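工单:二楼办公区有线网络间歇断开
状态:已解决
提交部门:Vellen 仓储组
处理:Na 网络支持
优先级:中

问题描述
周二下午起,靠窗一排工位的有线网络时断时续,每次断开十几秒到一分钟,随后自动恢复。无线网络正常。受影响的主要是 Zumov 库存系统,断线后要重新登录,未保存的单据会丢失。

附件(2)
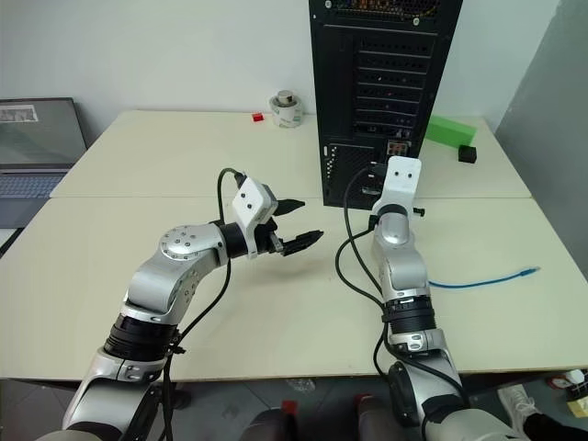
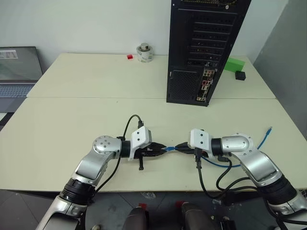

第二张里是一根蓝色网线。

初步排查
1. 在受影响的电脑上持续 ping 网关,共发出 2,802 个包,收到 2,384 个回复。丢包成段出现,不是零散的。
2. 同一时段在机房直接接核心交换机测试,没有丢包,外线和网关排除。
3. 查看 DHCP 日志,租约正常,没有地址冲突。
4. 更换一台电脑的网线和网卡驱动,现象不变。

第一次回复
请用户确认断线时工位交换机的指示灯状态。用户答复:断线时所有端口的灯同时快闪,恢复后变回正常闪烁。怀疑二层环路或广播风暴。

交换机日志
登录接入交换机,日志里反复出现 MAC 地址漂移告警,涉及端口 15 和上联口。端口 15 对应的墙面插座在打印机旁边,配线表上登记为“备用”。
该交换机的生成树功能处于关闭状态。查配置备份,五月更换设备时导入的是 Bamomville 分部的旧模板,模板里没有开启这一项。

现场检查
打印机旁的备用插座接着一台五口小交换机,未登记。小交换机上有两根线,一根接备用插座,另一根接到隔壁工位的插座,两个插座都通到同一台接入交换机,形成环路。
小交换机的电源插在打印机的排插上,插头松动,碰到排插就会掉电。掉电时环路断开,网络恢复;通电后环路又形成。断线时间没有规律,应与此有关。

处理步骤
1. 拔掉小交换机到隔壁工位的那根线,丢包立即停止。
2. 关闭端口 15,观察一小时,无新的漂移告警。
3. 在接入交换机上全局开启生成树,用户端口设为边缘端口并启用 BPDU 保护。
4. 重新打开端口 15,打印机改为直连墙面插座,小交换机收回。
5. 保存配置,并更新配置备份。

用户反馈
次日上午仓储组回复:Zumov 没有再掉线,但打印机显示脱机。

补充处理
打印机换口后拿到了新地址,电脑上的打印端口仍指向旧地址。已在 DHCP 里为打印机做地址保留,恢复原来的地址,重启打印机后测试页正常。用户队列里卡住的任务已清空,需要的单据请重新打印。

遗留事项
- Bamomville 分部的接入交换机也用同一模板,需要逐台检查生成树配置,另开工单。
- 配线表中端口 15 的用途由“备用”改为“打印机”,已改。
- 工位需要加网口时请提交申请,不要自行接小交换机。

关闭说明
用户确认网络和打印均正常,同意关闭。如再次出现断线,请在本工单下回复,并写明断线时间和工位号。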